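News from the Wolgate workshop: the walker gets its hands

Since March the back room at Wolgate has belonged mostly to the humanoid, and many members have asked me how far we are. I try to give a short report.

The legs are finished for now. Prys Jenkins and Yutong Lu have changed the knee motors and printed new shin covers, and the robot can stand by itself with slightly bent knees. We still keep the thick cables on it during every session, and I ask everybody to please respect this rule, also when it looks very stable.
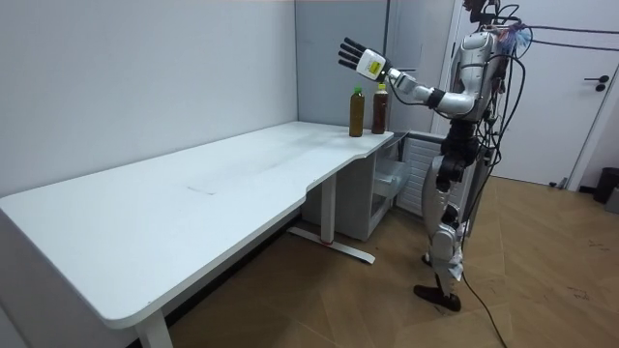
At present we work on reaching. The task is simple to say: lift one arm over the end of the desk, open the fingers, close them on a drink bottle and put it down again at the same place. Nahuel Retamal wrote the first version of the grasp program, and it has now 278 lines, many of them comments in Spanish. The slim bottle is the more difficult one – the fingers like to push it before they hold it.

We have spent 1121 pounds from the budget of 3000. Most of this went to the hand, so the second hand must wait until summer.

If you can solder small connectors, Trefor Beddoe would be glad for help with the wiring on the torso, which is not tidy yet. Evenings after 7 are best. Please write to me first, so we are not too many in the room.

Hanne Fogh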